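13 Jun 2024 - basket/plate planner, two-arm table

Picked up Ravindra's branch where he left it. Planner was still treating the yellow baskets as solid cylinders, so every grasp inside the rim came back "in collision" and it gave up after 2,000 samples. Swapped in an open-top mesh, wall 4 mm. Now it finds a straight-down approach most of the time.

Still bad:
- descend speed is read from the old Skitstead config, not ours. Hardcoded for now, fix it
- arm-to-arm check runs only at waypoints, not between them. Needs to be swept. Slow, but I don't trust it otherwise
- tape lines show up as edges in the segmenter. Masked blue below table height + margin, seems OK, but the plates are pale and the mask eats into teh rim

Timing: plan call 199 ms median with the cache warm, some 3,020 ms cold. Cold is way too long. Singhal thinks its the mesh reload on each call, same thing we hit in February. Will profile.

Merged to dev, not to main. Don't pull on the Closis machine until the speed thing is sorted.

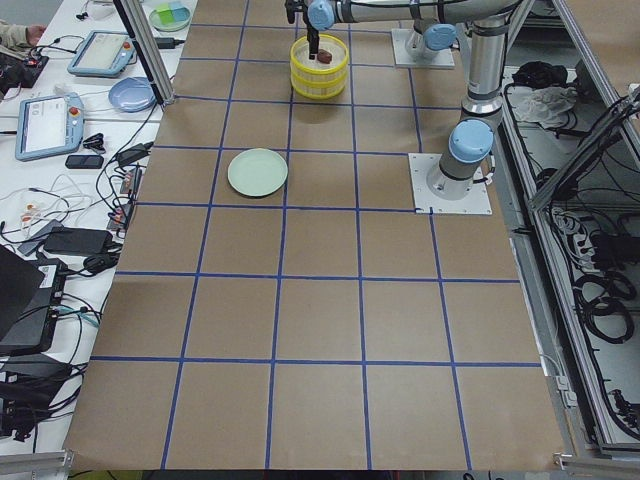
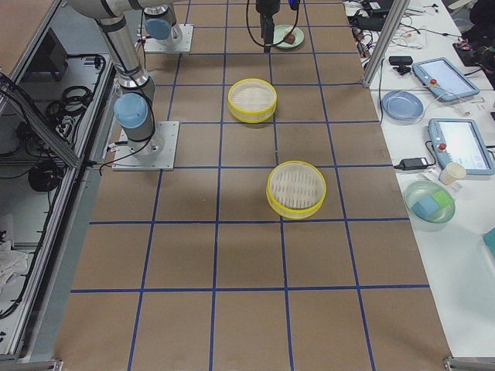 Taped grid, both arms. Gripper down in the basket in the first one, two baskets out in the second.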